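Chapter 6
Fabric and How It Hangs

Before you cut anything, you need to know what the cloth will do once it leaves the table. Two fabrics of the same weight and colour can behave very differently when they are sewn into a skirt or a pair of curtains. One falls close to the body, while the other stands away from it and holds a fold. The word for this is drape, and it is the subject of the chapter.

Drape depends first on how the fabric was made. Woven cloth has two sets of yarns that cross at right angles, the warp running the length of the roll and the weft running across it. Pulled along either of these lines, a plain woven cotton gives very little. Pulled on the diagonal, called the bias, it stretches and softens. Knitted cloth is built from loops, and the loops can open and close, so most knits bend easily and cling where a woven would crease.

Fibre matters as well. Wool springs back after it is crushed. Linen does not, and keeps its wrinkles until it is pressed. Finishes applied at the mill can make a soft cloth stiff or a stiff cloth soft, and some of them wash out. For this reason the projects in Part 2 ask you to wash and dry your fabric before you lay out the pattern.

In this chapter you will carry out the Pradstead fold test, which needs only a ruler, a table edge and a strip of cloth 8 centimetres wide. You will then compare your results with the Graltitz chart at the back of the book. Keep your test strips, labelled with the fibre content. They are used again in Chapter 8.

Stripes make drape easier to study. On flat cloth the lines stay evenly spaced. Once the cloth ripples, the lines curve with it, and the gaps between them widen or close up as the fabric gathers.

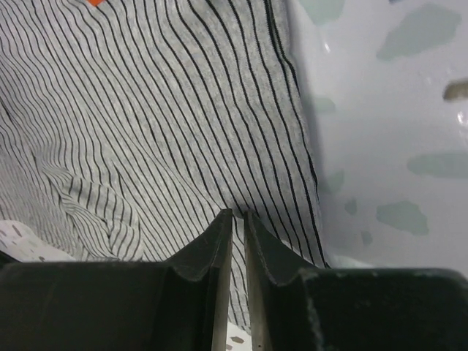
Figure 6.2 Pinstripes on soft grey fabric, bending with the ripples and bunching along one side.

Plain cloth behaves in the same way, but the changes are harder to see. If your sample has no stripes, rule a few chalk lines on it along the grain before you begin – a sharp edge on the chalk gives the best result.

Key terms: drape, warp, weft, bias, grain, finish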